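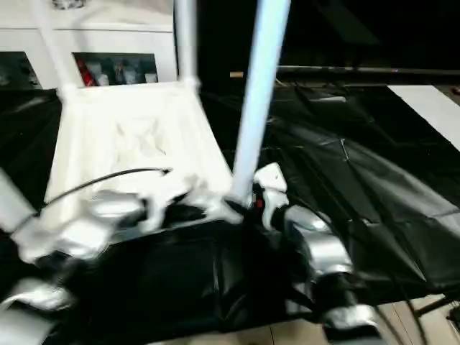
Katiyar Building: white frame between the two arms, black-covered surface.

Trirnel Service Desk
Subject: Duplicate purchase orders after supplier record import
Opened: Friday, April 19, 2019
Requester: Vikas Kaushik, Semidine Purchasing Office
Assigned to: Kiran Dubey, Applications Support
Priority: High
Status: Resolved, pending requester confirmation

Description of problem
The Purchasing Office reports that the Rovum ordering system is creating two purchase orders for a single approved request. Both orders carry the same line items and cost center but have different order numbers. The fault affects requests for general supplies, including stationery and cleaning goods. Orders entered by hand are correct.

The requester states that the first duplicate was noticed when a supplier telephoned to ask which of two orders should be filled. No changes had been made to user permissions.

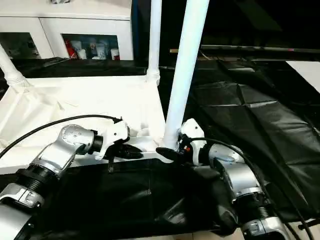

Katiyar Building: the two arms reaching toward the white table.

Initial review
The supplier file was reloaded in January as part of the annual update. The file holds nearly 3,000 records. A comparison with the previous version showed that 1,483 of these had been assigned a second vendor code, with the old code left active. Rovum treats each active code as a separate supplier and issues an order to each.

The fault did not appear at once. Automatic ordering was suspended for the year-end close and was only switched back on this month -- the Purchasing Office has confirmed this in writing.

Actions taken
1. Automatic ordering suspended for all cost centers. Requesters were notified by email.
2. Order queue exported and saved to the ticket folder.
3. Duplicate orders identified by matching request number, amount and approval time. 47 were found.
4. Purchasing Office asked to mark which order of each pair had been sent to the supplier. The marked list was returned the same afternoon.
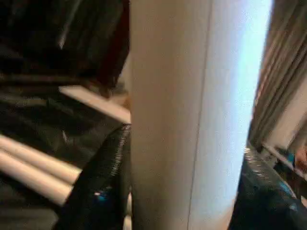 5. Unsent duplicates voided by Applications Support. Budget holds released.
6. Old vendor codes set to inactive in the test system. Test requests produced one order each, as expected.
7. The same change applied to the live system after close of business.

Notes from Kiran Dubey
Two pairs could not be settled from the system record, as both orders had been sent and acknowledged. The Purchasing Office will contact those suppliers directly and cancel one order in each case. Please do not void them in Rovum until the cancellation notice has been received, as the budget hold will otherwise be released too early.

Users may still see the old vendor codes in saved templates. A template that contains an inactive code will stop at the approval step
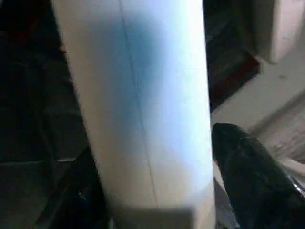 and show the message "Vendor not available." The user should open the template, select the supplier again from the current list and save it under the same name. Approval history is kept. Templates shared between departments need to be changed only by the owner.

Reply from Vikas Kaushik
Received with thanks. One of the two suppliers has confirmed cancellation by telephone, and the written notice is to follow. We ask that the ticket remain open until both notices are on file. We would also like the import procedure amended so that old vendor codes are closed when new ones are loaded.

Next steps
Import procedure: change request submitted by Applications Support.
Automatic ordering: to remain off until the Purchasing Office gives approval.
Ticket: to be closed on receipt of the second cancellation notice.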